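How to Plan a Day Trip to the Madwood Caves Without a Tour Bus

Posted Tue 24 November

I love a guided tour as much as anybody, but the caves at Madwood are one place where going on your own is easy, cheap and a whole lot of fun. You need a bus ticket, decent shoes, a bag of food and an early alarm. I've done it three times now and I'm already plotting a fourth!
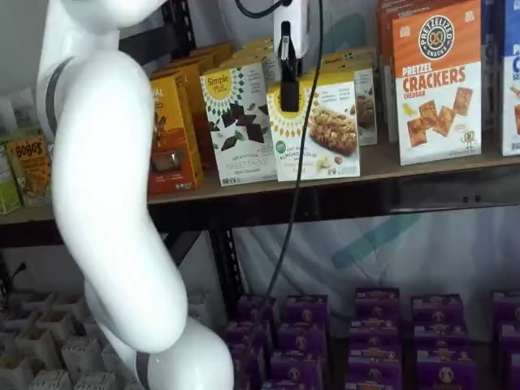
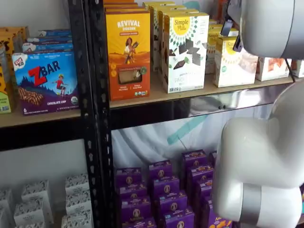
Packaged snacks on the shelves.

Step 1: Pick your day
Go midweek if you can. In August the line at the cave entrance starts before the gates open, and the upper chamber gets so full you end up looking at the back of somebody's hat. Fall is my favorite – the leaves are turning and the river path is dry most mornings. The caves close on Mondays outside of summer.

Step 2: Get the early bus from Gundari
Take route 43 from the main bus station in Gundari. It leaves from the far side of the building, next to the ticket windows, and the sign on the front says Bednarek, so don't stand there waiting for one marked Madwood like I did. Buy a round-trip ticket at the window before you board. Sit on the right side going out for the best look at the gorge (you'll thank me at the second bridge).

Get off at Oson. The stop is a plain shelter across from the church, and the driver will call it out if you ask.

Step 3: Walk up to the entrance
Follow the yellow arrows behind the church. The path crosses a footbridge, goes through an apple orchard and then climbs 71 stone steps to the gate. Yes, the number is painted on the top one! Take your time. There's a bench halfway up with a terrific view over the village roofs.

Step 4: Choose your route inside
The short loop covers the lower chamber and the underground lake. The long loop adds the upper chamber and a low passage where most adults have to duck. If you have the energy, do the long one. The upper chamber has the stone curtains everyone comes for, and when the guide switches on the side lights it's just gorgeous.

Wear a sweater whatever the weather is doing outside. Big backpacks go in the lockers by the gate, so keep your phone and a small water bottle in your pockets.

Step 5: Eat by the river
No food is allowed in the caves and the kiosk keeps odd hours, so bring lunch from Gundari. Go back down the steps, turn left at the footbridge and walk 100 yards to the picnic tables. Pack something filling, plus a few extra snacks for the ride home.

Step 6: Catch the bus back
The return bus stops on the church side of the road. Check the timetable in the shelter when you arrive and take a picture of it – the last bus is earlier on weekends. If you have time left over, the old mill past the orchard is open to visitors and the ground floor is free.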